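Notebook, radio bench — 13 November 2020

Continued with the old receiver from Hukow. The set is a shipboard type, regenerative, two tubes, and it was silent when it came to us. Last time I replaced the grid leak and cleaned the socket pins. Today I wanted to hear a signal in Morse before closing the cabinet again.

First the power supply. The Sako transformer gives a good heater voltage but the plate voltage was too low, and it fell more when the second tube was drawing current. I measured the dropping resistor. It is marked 2000 ohms and my meter says the same, so the resistor is innocent. The filter capacitor is another matter. I lifted one leg and the leakage was bad. I put a new one of 100 volts rating first, then I noticed my mistake before switching on and took the 450 volt type from Odette's drawer. Odette, I owe you one capacitor.

With this change the plate voltage stays steady. I wrote the values on the card inside the lid.

Then the antenna. The long wire over the yard is still connected to the Kasprzak tuner, and I did not want to disturb it, so I used the short wire at the window. On the low band I heard only noise and the charger from next door. I moved the tap on the coil two turns down and suddenly the regeneration started, with a soft hiss and after it the whistle. The control is very sharp. If you touch the knob with a finger, the tone changes — it may be the grounding of the front panel, I will check it.

For a test signal I used the small oscillator of Aurélien, set to 472 kHz. It was easy to find on the dial, but the dial reads too low at this point. At the upper end it is correct. I think somebody bent the outer plates of the tuning capacitor in the past. I will not bend them back until Fathima has seen it, as she has more patience for such work than me.

The key. Brivley sent the replacement spring and it is too strong. My sending with it sounds like a man walking in boots. I put back the old spring and adjusted the gap with a strip of paper. Better, but after 100 groups of practice my wrist is tired, so the gap is perhaps still too wide.

To do: ground braid for the front panel, new cord for the headphones, copy the circuit diagram on clean paper (the one from May has coffee on it). 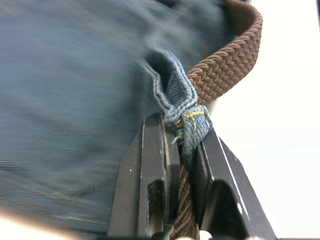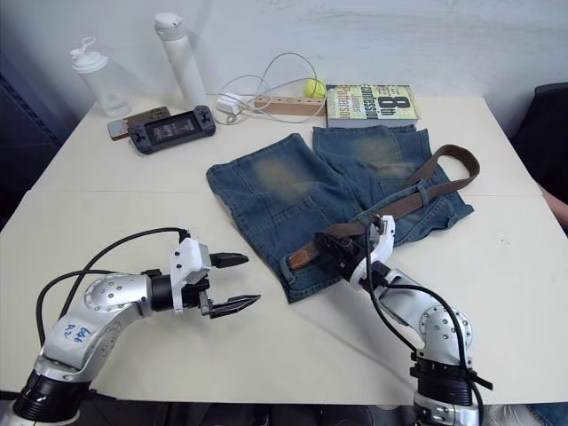

Denim in all three.

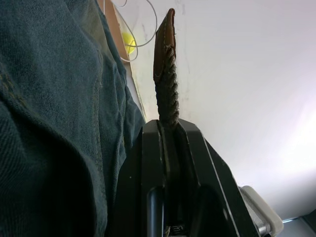

Dorian Vasseur read this page in the evening and wrote under it that the dial error may come from the coil and not from the plates. On his own set of the same type the lower section had a shorted turn, and the dial was wrong only at one end. He asks that we measure the coil cold, with the tubes out, before Fathima touches the capacitor. He would also like to have the strong spring if I don't want it.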